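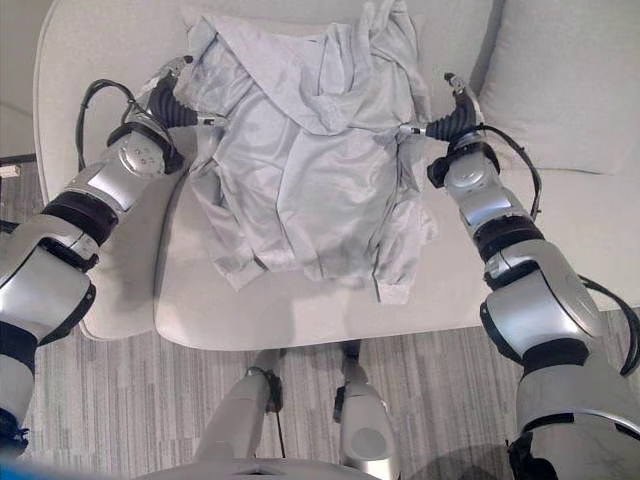
Last updated May 3, 2020 by Selina Hauser.

# Fikalex care label word list

Fikalex is a plain-text list of the words and phrases printed on clothing care labels, with their equivalents in English, German and Swahili. It holds 303 entries. Gion Riedl typed up the German side and Upendo Lukumay did the Swahili, working from the English list that Illia Nazarenko started in January.

## Files

- `labels.csv` — the full list, one entry per line
- `fibres.csv` — 22 fibre names, kept apart as they change rarely
- `notes.txt` — queries we haven't settled

Both CSV files are UTF-8 with commas as separators. Fields that contain a comma are in double quotes.

## Columns

| Column | Content |
|---|---|
| `id` | number, never reused |
| `en` | English phrase, British spelling |
| `de` | German phrase |
| `sw` | Swahili phrase, may be blank |
| `group` | wash, dry, iron, bleach or other |

Phrases are stored in lower case with no full stop at the end. "Wash with like colours" and "wash with similar colours" are separate entries, and the German is the same for both.
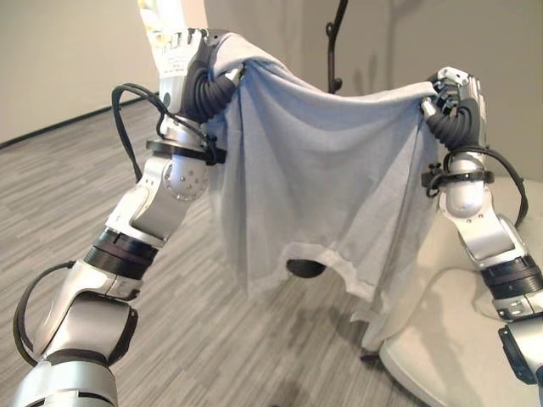
**Can I use the list in a shop or an app?**

The list may be used for any purpose, paid or unpaid, as long as the name Fikalex and the version number appear somewhere in your credits.

## Known gaps

- Leather and fur terms are missing.
- "Dry flat" has 2 Swahili versions in use. We give the shorter one in `labels.csv` and the other in `notes.txt`.
- Older German labels use "Feinwäsche" for several different things — check the group column before relying on it.
- Care symbols are not included, only words.

## Corrections

Send one correction per message to Declan Treloar, with the `id`, the present wording and the wording you would like. A copy of the label text helps. Please don't renumber or sort the file before sending it back, as the rows are compared line by line.

## Version

Current version: 2. The older file had a single column for all languages and is no longer kept up.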